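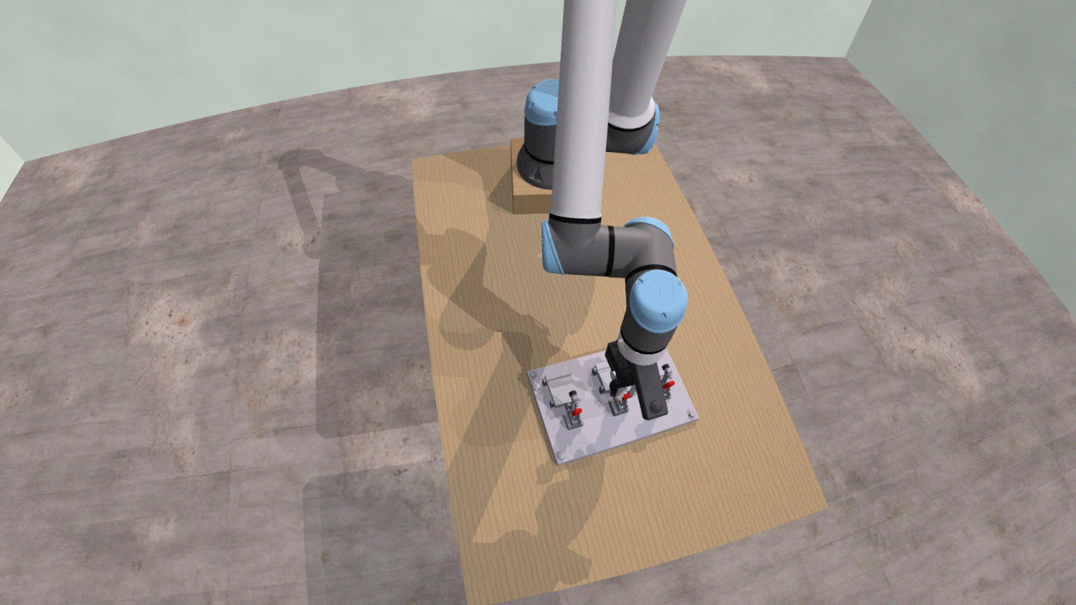

Domingo 7 de enero

Llevo desde noviembre diciendo que iba a escribir sobre el presupuesto del brazo y al final me ha pillado el domingo después de Reyes, con el roscón todavía en la mesa y tres hojas de cálculo abiertas. Pues venga.

Para quien no haya leído lo anterior: en el taller queremos montar una célula pequeña con un brazo articulado, una pinza y una placa con bridas de palanca. De momento vive entera en el simulador (¡gratis, de lo poco gratis de todo esto!) y ahora toca ponerle precio.

Pedí ofertas a dos sitios, Drunier y Erkora. La de Drunier llegó en 6 días, muy ordenadita, con el brazo, la controladora y la pinza en líneas separadas. La de Erkora tardó 13 y venía todo en un bloque, «solución completa», que suena estupendo hasta que intentas saber qué pagas por la pinza. Les escribí para que la desglosaran y resulta que la puesta en marcha iba aparte. Y el transporte también. Menudo disgusto, porque a primera vista era la barata.

Lo que más me ha cambiado los números es el utillaje. Yo había puesto una cantidad ridícula para la placa y las bridas, así a ojo, y me equivoqué de largo. Las bridas en sí cuestan poco, pero mecanizar la placa y tener otra de repuesto ya es otra historia. Vestent me la hace en aluminio y me pide el 30 % por adelantado, cosa que me parece razonable aunque me fastidie el mes.

Luego está el pedestal. En la simulación le puse un bloque de madera y tan feliz, pero en el taller quiero algo de acero anclado al suelo, y eso significa taladrar, y eso significa hablar con el casero (deseadme suerte). También he apuntado el vallado, la formación y un colchón para las cosas que se me olvidan siempre: cables, mangueras, tornillería, la segunda visita del técnico...

¿Y comprar de segunda mano? Lo miré, claro. Pangaribuan tenía un brazo revisado a muy buen precio, pero sin garantía de la controladora, y a mí eso me quita el sueño. Para un segundo equipo igual me lo pensaba.

Así que voy inclinándome por Drunier, con la placa de Vestent y el pedestal hecho por el herrero de siempre. Me falta que me confirmen el plazo de entrega y preguntar en el banco por el renting. Si alguno habéis financiado un equipo así, contadme en los comentarios qué os pidieron, que voy el martes y no sé ni qué papeles llevar.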